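Features Home & Family Food Back Issues Subscribe Contact

My Winter With Somebody Else's Diary

I came to the Uren diary by way of a leaky roof. My aunt's house in Tidholm had a spare room where everything got put when it had no other place to go, and when the water came through last spring we had to haul all of it out onto the porch in a hurry. There were curtains, a box of canning lids, two broken lamps, and a ledger with a green cloth cover that smelled like a cellar. I figured it was accounts. The first page said, in pencil, "Dull day. Ironed. Nothing from Papa." Well, I sat down on the porch steps and didn't do any more hauling until supper.

It's not our family, I should say that right off. Nobody named Uren ever married into my bunch as far as I can find. She signs herself L. Uren inside the cover and never once tells you what the L is for (why would she? she knew her own name). My aunt thinks the ledger came with a dresser she bought at a farm sale. She can't remember which farm, or which sale, and we did sell the dresser.

So I had a stranger's diary and a long winter ahead, and I decided to type it up. I gave myself a page a night after the dishes. That sounds like a nice cozy plan until you meet her handwriting. She wrote small to save paper, and when she got to the bottom of a page and still had something to say she turned the book sideways and wrote across what was already there! I lost most of a week to one crossed page, and what it turned out to be was a recipe for liniment and some hard words about a hired girl.
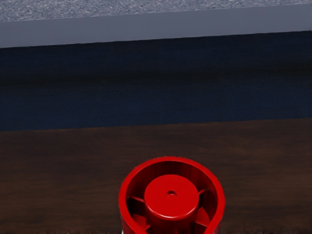

Halvard Fagerlund
Contributing Writer

What got me hooked was how little she explains. People come and go by first name or by a letter. "E. here till dark." "Walked over to Solheim with E. and the baby, home by wagon." I spent all of January sure that E. was a sweetheart, and I'd gotten pretty fond of him, and then in February E. lent her a corset pattern. I had to go back and reread everything with E. as a Emma or an Edith, and you know, it was a better story that way. Two young women walking miles back and forth to sit in each other's kitchens.

She's funny, too, though she doesn't let on. There's an entry where the minister comes to call and stays through dinner and then through supper, and all she writes is "Mr. D. still here" and then, on the next line, "Mr. D. still here." There's a goose that gets into the church. There's a running quarrel with her brother over a pair of boots that she keeps up for 14 pages, and then the boots are never mentioned again and I still don't know who got them.

And then there are the other kind of entries. Her mother took sick in April. For a while the diary is only the weather and who sat up. "Rain. I sat up." "Clear, cold. Aunt sat up." The handwriting gets bigger in there, big and loose, and she stops saving paper. I typed those pages faster than the rest because I didn't like being in the room with them, if that makes any sense. Her mother did get better, and the first sign of it is a complaint about the soup.

I'm a person who has started a diary every New Year's since I was 20 and quit every one of them. I've got a drawer full of nice notebooks with a few good pages apiece. Reading L. Uren, I think I finally see where I went wrong. I was always trying to say how I felt about things. She put down what she did and who came by and what the sky looked like, and I know her better than I know some of my cousins. So since New Year's I've been trying it her way. Last night's entry says "Wind. Fixed the gate. Called my sister, no answer, called again." My wife read it and said it was the dullest thing she ever saw. Maybe so, but I bet I'll remember that gate.

If you've got an old diary of your own sitting in a trunk, a few things I learned the slow way. Type it just as it's spelled, even when it hurts. Put a question mark in brackets where you can't read a word and keep going, because her hand will teach you as you go along, and a word that beat me in December was plain as day by March. Daylight from a window works better on pencil than any lamp I own. And keep a list of names on a separate sheet, with every place they turn up. Mine has 26 people on it so far and a dog.

I finished the last page on 3/28/25, at the kitchen table, with the radio off. It ends in the middle of a week. She'd been to Folbridge for thread and they were out of the blue, and she meant to go back Saturday if the road was fit. There are blank pages after that, plenty of them. I've called the library over there to ask whether they have any Urens in their old church books, and the lady on the desk took down my number and said she'd look when she got a chance.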